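Wemeveo Home Produce Box
Owner's Guide, Section 13: Unpacking and Sorting Without a Kitchen Counter

Before you begin

Plenty of our customers live in one room, or share a kitchen with three other people who all seem to cook at six o'clock, or have a counter so small that the kettle takes up most of it. If that is you, welcome, and please don't feel you have to wait for the kitchen to come free before you open your box! A bed does very nicely. So does a sofa with firm cushions, or a low trunk with a blanket over it. In this section we go through the whole job from a closed box to a tidy set of dishes, and we take it slowly, so pour yourself something and settle in.

The first time through, set aside 30 minutes. By your third or fourth box you will be a good deal quicker, and you will have your own way of doing things, and you are welcome to ignore us from then on.

What you will need

The cover sheet. This is the large folded plastic sheet packed flat under the lid of your first box, listed on the packing slip as part 358. It comes in clear, pink or pale green, depending on what was on the roll in Saltthorpe that week. All three are the same size and weight.

Two or three dishes from your own cupboard. A round plate for long vegetables, a deeper or oval dish for leafy ones, and anything else you like. Enamel is wonderful on a bed (light, and it forgives a knock), but ordinary china is fine.

A tray with raised sides. If you ordered the Zernereck tray with your box, use that. If you didn't, a baking pan with a lip will do the same job.

A dry dish towel, and a second one slightly damp.

A bag or bowl for scraps and ties.

Setting up the surface

1. Make the bed first. We know, we know. Pull the duvet up flat and smooth it toward the corners, and move the pillows off to a chair. A lumpy duvet makes every plate tilt, and apples are very good at finding the low side.

2. Unfold the cover sheet over the part of the bed you can reach comfortably while standing or kneeling. You don't need to cover the whole bed. Leave some bedding showing on the far side if your arms are no longer than ours.

3. Let the sheet lie loosely. It will have creases from being folded, and some of them never come out entirely. Don't iron it and don't put it in the dryer. If you want it flatter, drape it over a door overnight.

4. Press down gently with both palms wherever you plan to set a dish. You are looking for a spot that feels level and doesn't slide.

Caution: The cover sheet is a thin plastic film. Keep it away from babies, small children and pets, never leave anyone sleeping on it or under it, and put it away as soon as you have finished. Keep it clear of candles, heaters and bedside lamps.

Note: The sheet catches grit and the odd drip. It won't save your bedding from a whole glass of water, so keep the washing part of the job at the sink, where it belongs.

Placing the dishes

5. Put the dishes down empty. It is much easier to shift an empty plate than one with dinner on it. We like the plate for long vegetables in the middle, the leafy dish beside it, and the tray at whichever side your better hand is on, since the tray is the one you will be going back to most.

6. Leave a hand's width between one dish and the next. On a mattress, anything heavy makes a little valley around itself, and two dishes set close together will lean in and touch rims.

7. Set the box itself on the floor or a chair. Please don't put it on the bed, even if it looks clean underneath. It has been on a truck and a doorstep.

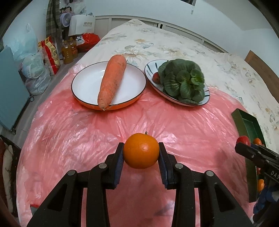 8. Take out the heavy, hard things first and the tender things last. Carrots, beets, potatoes and squash can all come out right away. A big carrot can lie across a plate with its tip hanging over the rim and come to no harm at all, so don't feel you have to find a longer plate. If it rolls, turn it until it settles on its flatter side.

9. Lift leafy vegetables from underneath with your whole hand. Bok choy, chard and the like bruise where they are pinched, and the bruises show up brown a couple of days later when you have forgotten all about it. One good head to a dish is plenty. If there are two, lay them side by side, facing the same way, with the leaves free.

10. Put apples and mandarins in the tray. The raised sides are there for exactly this. Lower each one in — no dropping, even from an inch — and let it find its place. A mandarin or two that won't fit can sit on the sheet beside the tray while you work.

11. Small round things such as cherry tomatoes, jujubes and radishes can be tucked in at the edge of the leafy dish, where the leaves keep them from wandering. We picked this one up from a customer letter last May and have done it ever since.

Handling small citrus

Mandarins deserve a word of their own, as we get more questions about them than about everything else in the box put together. They have a loose skin, and it is easy to squeeze one harder than you meant to.

12. Hold each mandarin at its sides, across the widest part, and use only as much pressure as it takes to lift it. Leave the stem end and the navel end clear so that you can look at both.

13. Check the stem end. A little nub of stem is fine and even helpful. If it is sharp enough to scratch, you can trim it close with nail scissors, but don't pull it off. Pulling can tear the peel, and a torn mandarin should be eaten that day.

14. Check the other end. A darker spot at the navel is ordinary. What you don't want is a spot that feels soft or smells sweet in a winey sort of way. Eat around it if you are brave, compost it if you are not, and keep it away from its neighbors in either case.

15. Put it back in the tray and go on to the next.

Marks, bends and blemishes

Our growers send what came up, and what came up isn't always handsome. Please don't throw away food over any of the following.

Carrots with faint rings or ridges around them. They all have these to some degree, and the bigger ones more so.

Carrots with a few dark marks on the surface. Most come off with a scrub or a peeler.

A root tip that has dried a little. Snap it off and carry on.

Apples with a flat side, a rough patch near the stem, or more red on one cheek than the other.

Outer leaves that are larger and darker than the inner ones. They take another minute in the pan and taste wonderful with garlic.

Do set aside anything that is slimy, weeping or fuzzy, and make a note of it on the back of the packing slip. Every box in the Dimitrov size or larger carries a freshness credit, and we would much rather hear from you than not.

Where everything goes next

By now you should have a dish of roots, a dish of greens and a tray of fruit, and this is a nice moment to think about what you would like to eat first. Some people plan the whole week standing there. Others eat a mandarin and leave it at that.

16. Carry the leafy dish to the refrigerator first. Wrap the greens in the damp towel, leaving the ends open, and put them in the drawer. If you tucked small tomatoes in with them, take those out again and leave them at room temperature.

17. Carrots go in the drawer too, dry, in a bag with the top folded over. If they came with their tops on, cut the tops off before you store them.

18. Apples keep longest in the cold, well away from the greens. If you share a refrigerator and have only one shelf, put the apples at the opposite end of it and the greens in a closed bag.

19. Mandarins may stay in the tray on a dresser or windowsill for several days, provided the sun isn't on them. Turn them over when you happen to walk by.

Cleaning up

20. Once the dishes are off the bed, fold the cover sheet inward from all four sides, so that any soil ends up in the middle. Carry it to the sink or the tub like a parcel, open it there and shake it out.

21. Wipe both sides with the damp towel and a drop of dish soap, rinse, and hang it over the shower rail. It dries quickly. Fold it only when it is fully dry, or it will smell like a tent by the next delivery.

22. Wash the tray by hand in warm water. The Zernereck tray shouldn't go in the dishwasher, where the heat can warp its sides.

Note: If your box comes on a Sunday and you strip the bed on Sundays anyway, unpack first and change the bedding afterward. It saves a lot of worrying about stray bits of soil.

Replacing the cover sheet

A sheet generally lasts through a season of weekly boxes. Replace it when it has a hole larger than a fingertip or when it stays cloudy after washing. Small tears near the edge can be closed with clear tape on both sides. To order another, tick part 358 on the back of any packing slip and hand the slip to your driver, and a new one will be folded under the lid of your next box.

For storing cut fruit and half-used vegetables, go on to Section 14.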